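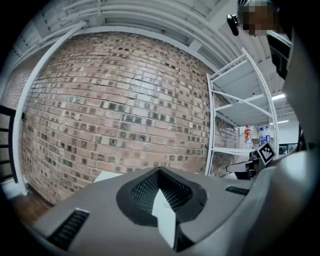
What did the Cocco kit do for us in its first trial period?

It let people record handling tasks by hand, one gripper in each fist, without a robot being tied up. That part of the offer is real. Whether the recordings are worth the subscription is a separate matter, and I am less sure of it now than I was in November.

Progress report to Vittoria Caruso, Curthorpe
Prepared by Amedeo Rizzi, December 21, 2019

Where we stand

You asked for a plain account before the second payment is released. We logged 1,901 takes with the kit. Of these, 121 were rejected by Clitano's own checking software. Clitano presents this as a very good result. I would be more impressed if the software told us why a take failed — at present it gives a code, and the code list we were sent stops short of several codes we have met.

A take that passes the check has only been judged complete and trackable. The software has no opinion on whether the grasp was any good. Our operators have plenty, and we have started writing them down by hand next to the take number.

The set-up

The sales sheet says the kit can be used at any ordinary table. We took them at their word and used plain white tables near the brick wall at Trulton, with the operator seated and a marker cube on each gripper. Soft and crumpled items are the ones I care about, as they make up most of what our packing customers complain about. Rigid boxes we can already manage.

Seated work suits small items. For anything that needs a longer reach, operators told me they would sooner stand, and the manual has nothing to say about standing. I have asked Clitano for guidance twice and been sent the same leaflet both times.
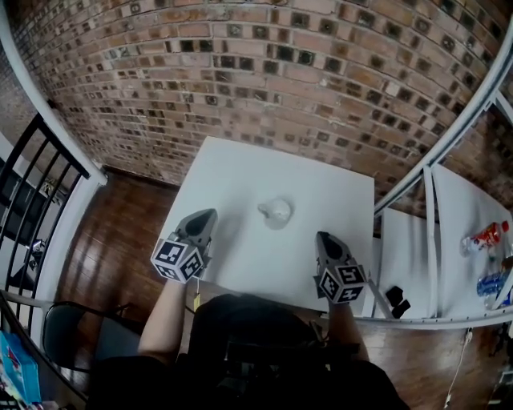 What has not been shown

The claim that matters to you is that hand-recorded takes can be moved to a robot arm with little extra work. We have seen this done once, by Clitano's people, on their arm, with their objects. We have not done it ourselves. Until we have, I would treat the claim as advertising.

Costs

The hire price is as quoted. The cost of the storage plan was not in the quote, and it begins after 3 months whether or not we want it. I have disputed this in writing and am waiting for an answer.

What I recommend

Hold back the second payment until Clitano has supplied a full code list and run a transfer test on our own arm, using soft items chosen by us. If the test goes well I will happily withdraw most of the above. If they decline to run it, return the kit at the end of the hire period and keep the takes, which the contract says are ours.

The next report will cover the test, or the lack of one.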